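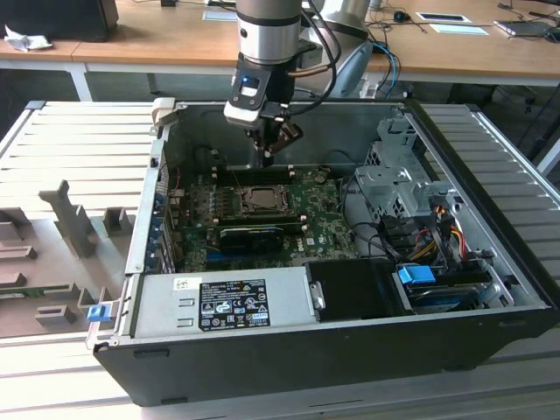

件名: Re: [griltside-dev] メモリスロット上空での待機姿勢と衝突マージンの件

skivach のプランナ側を見ている者です。返信が遅くなりました。

手元でも同じ症状を再現できたので、わかったことを書きます。先に結論だけ言うと、原因はプランナではなく、プランニングシーンに入れている筐体モデルの更新タイミングでした。

> メモリスロットの上で待機姿勢に入れたあと、下降の計画が
> 4回に1回くらいの割合で失敗します。エラーは「開始状態が
> 衝突している」です。実機のグリッパはどこにも触れていません。
> 衝突マージンを 4 mm から 2 mm に下げると通りますが、
> 下げたままにしてよいものか判断がつきません。
> 筐体はデスクトップのタワーを横倒しにした状態です。

マージンは 4 mm に戻してください。2 mm で通るのは、ずれた筐体モデルとの干渉をたまたま見逃しているだけです。

流れは次のとおりです。

待機姿勢に着いた時点で、認識ノードが基板の位置を再推定します。この結果は griltside のシーンサーバに送られ、筐体、ドライブケージ、拡張カードの衝突形状がまとめて動きます。ところが、プランナがシーンを取りに行くのは計画要求を受けた直後の1回だけで、更新の途中でも待ちません。筐体の外枠だけが新しい位置、ケージとカードが古い位置、という中途半端なシーンで計画することがあり、そのとき指先がカードの形状にめり込んだ扱いになります。

ログで確認する場合は、scene_revision と plan_request の時刻を並べてみてください。こちらでは29回試して、失敗した11回はすべて、要求がリビジョン更新の開始と終了の間に入っていました。成功した回にはこの重なりが一つもありません。

対策は二つ入れました。

一つ目。シーンサーバの更新をまとめて確定する方式に変えました。部品ごとの形状を順に書き換えるのをやめ、全部そろってからリビジョン番号を上げます。プランナは番号が確定したシーンしか読みません。既存の設定ファイルはそのまま使えます。

二つ目。計画要求に min_revision を付けられるようにしました。認識結果を受け取ったあとに計画したいときは、その結果に付いてくる番号を渡してください。番号に届くまで待ち、時間切れなら計画せずにエラーを返します。省略時の挙動は今までと同じです。

どちらも scene-commit ブランチに置いてあります。本流への取り込みは2月中を予定しています。

> もう一点、リトライの上限を増やす案はどうでしょうか。

増やさないでほしいです。失敗が隠れるだけで、古いシーンのまま計画が「成功」する場合を防げません。こちらのほうが開始時衝突のエラーより困ります。

ケーブルの扱いについても質問がありましたが、これは別件として未解決です。筐体内の電源線や SATA ケーブルは剛体の形状として登録しておらず、今は点群から作った占有格子で避けています。黒いケーブルは深度が欠けやすく、格子に穴が空きます。venkataraman の補間フィルタを通すと穴は減りますが、スロット周辺まで埋まってしまい、今度は下降経路がなくなります。スロットの周囲だけフィルタを外すマスクを試しているところで、まだ人に渡せる状態ではありません。

アーム側のケーブルも同様です。手首から出ている分は自己衝突のモデルに入っていません。手首を大きく回す経路は、当面 joint_limits の上書きで制限してください。plinumberg の設定例に手首の軸だけ狭めたものがあります。

お願いが一つあります。scene-commit で試すときは、record_scene を true にして、失敗した回のシーンを残しておいてもらえますか。とくに、筐体の種類を替えた場合の結果が欲しいです。うちで確認したのは1機種だけで、ドライブケージの位置が違う筐体だと別の問題が出るかもしれません。

ビルドで引っかかる点を先に書いておきます。メッセージ定義が変わったので、シーンサーバとプランナは必ず両方ビルドし直してください。片方だけ新しいと、起動はしますが番号が常に0になり、min_revision を付けた要求が全部時間切れになります。私も最初これで半日使いました。

--
skivach メンテナ
griltside-dev メーリングリスト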